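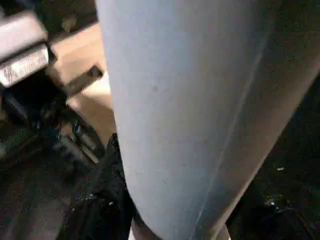

About > Who We Are > What Uvidard Does

What Uvidard does

Uvidard reads the corrections that newspapers print and keeps track of what happens to them afterward. We began in two rooms over a shoe repair shop in Burnard and we are still in Burnard, though the shoe repair shop is now a place that sells phone cases.

Most companies in our line of work will tell you they are "restoring trust in media." We doubt anyone can do that with a subscription product, and we are a little suspicious of the phrase itself. Trust in what, exactly? A reader who trusts a paper that keeps getting the school budget wrong has been badly served. We would be happier if people trusted some articles more and others a good deal less, and had something to go on when they decided which.

What we sell is fairly dull. We follow 284 daily and weekly papers, most of them small, and log every correction, clarification, editor's note and silent change we can find. Then we go back to the original story and see whether the correction ever reached it. Often it didn't. The print edition says sorry on page two, and the web version goes on giving the wrong man's name for years.

How it started

Nneka Okonkwo was a copy editor at a regional paper for most of her working life. Part of her job was writing the corrections, which she remembers as a kind of etiquette exercise. You were supposed to fix the fact without repeating the error, and without saying whose error it was, and preferably in under forty words. The result was that a reader who had missed the first article had no idea what was being corrected, and a reader who had seen it could easily miss the correction. She began keeping the clippings in a drawer. After a few years it was several drawers, and she wanted to know what had become of the online versions of those stories.

Dalia Zariņš came at it from the other end. She worked in a public library and answered questions from people who had found something in a newspaper database and wanted to know if it was so. She noticed that the databases had usually taken in the first version of a story and nothing after. A patron writing a family history had copied out a death notice with the wrong town in it, the paper had fixed the town the next morning, and the fix was filed as a separate item with no link to the notice. Dalia wrote to the database company. She got a polite reply and a customer number.

The two of them met at a training day on newspaper archives that both describe as poor. They argued through the lunch break over whether an editor's note counts as a correction. (Nneka says it does. Dalia says it depends on whether anyone would have complained. We log the two separately, which has kept the peace.)

Uvimness

Our main product is Uvimness, a searchable log of corrections. You can look up a paper, a subject or a span of months, and see what was published, what was changed and how long the change took. There is a field for how prominent the original was and another for how prominent the correction was. We are prouder of those two fields than of anything else on the site, and they are also the ones we get the most complaints about.

The name means nothing. We were told by a naming consultant that it "tested warm," and we have since stopped using naming consultants.

We want to be careful about what Uvimness can show. It can't tell you which newspaper is the most accurate. A paper with 12 corrections in a month may be sloppy, or it may be the only paper in the county that bothers to own up. A paper with none may be flawless, which would be a first. We get asked for rankings every year, usually in the spring when awards season comes around, and we say no every year. Somebody will make one from our data anyway. When they do, please read it with your eyebrows up.

It also can't see an error that was never caught. Our log is a record of mistakes that somebody noticed, complained about and got fixed, and that is a peculiar sample. People with lawyers are overrepresented. So are sports scores. Tenants, prisoners and anybody without email are hardly there at all, and we don't believe that's because the coverage of them is so good.

Who pays for it

You should ask this of any outfit that comments on the press, so we will save you the email.

Most of our money comes from library and university subscriptions. A smaller part comes from newspapers themselves, who buy a private report on their own corrections. We thought hard about whether to take that money, and some of us still don't love it. The rule we settled on is that a paying paper gets the report on itself and nothing else. It can't hold back an entry, soften the wording or see its entries before other people do. Two papers have canceled over this. One of them came back.

We started with a loan from Vasiliauskas, a printing firm that had closed its newspaper presses and was looking for something else to do with the money. The loan has been paid off. Vasiliauskas never had a seat at the table here and never asked for one, but it did print several of the papers we cover, so we mention it.

We don't take advertising. We have also turned down two grants that came with a list of topics to look into. They were perfectly sensible topics. We just don't think a log should have favorites.

How we work

There are five readers on the staff, and each one handles the same group of papers for a year and then swaps. The swap is unpopular. A reader who knows a paper well works faster, knows where the corrections are hidden and can tell a routine update from a quiet rewrite. The same reader also gets fond of the place, or fed up with it, and both show in the entries after a while.

Every entry is checked by a second reader against the page itself. We use software to compare versions of web articles overnight, and it is useful in the way a smoke alarm is useful – it goes off a lot. A changed comma and a changed verdict look much the same to it. We were offered a newer system that promised to sort the serious changes from the trivial ones. We ran 1000 old entries through it as a trial. It was very confident and we did not buy it. We may look at it again when the sales material gets less excited.

When we can't tell what was changed or why, the entry says so. There are more of those than we would like.

We make mistakes too

It would be strange if we didn't. Our own corrections are listed on a page linked from every part of the site, with the error repeated in full, the date it went up and the initials of whoever made it. The longest one concerns a weekly paper we accused of deleting a story that had simply moved to a new address. The editor was annoyed and had every right to be. We had not called him first. We do now, whenever an entry suggests that something was taken down on purpose, and we give him or his equivalent two working days to answer.

If you think an entry is wrong, write to the corrections desk and tell us which one. A link or a scan helps a lot. You will get a reply from a person. We won't remove an entry because it is embarrassing or old, though we will add a note if there is something a reader ought to know, and in cases involving private people we can take out a name.

What we don't do

We don't rate bias. We have read many bias charts, with their tidy columns and colors, and have yet to meet one that explained how it got its numbers in a way we could repeat.

We don't certify newsrooms. There is no Uvidard badge, and if you see one on a website it was made by somebody else. Please let us know where.

We don't give quotes on whether the press is in crisis. Reporters call to ask, generally late in the afternoon, and they are disappointed. Nneka will talk for as long as you like about where a correction should go on the page. Dalia will talk about databases. Neither of them knows what will happen to journalism, and they have noticed that the people who say they know tend to be launching something.

Visiting and getting in touch

The Burnard office is open to subscribers and to students by appointment, mornings only. The clippings from Nneka's drawers are kept there in boxes and can be read at the long table. They are sorted by paper and, within each paper, more or less by month. Some of the early ones have no month on them. Bring a pencil, as we don't allow pens near the boxes, and tell us ahead of time which papers you want to see so that we can have them out.

Libraries that would like to try Uvimness can ask for a trial login. It runs for a month and then it stops. We don't keep a card number and we won't call you to ask how you are getting on with it.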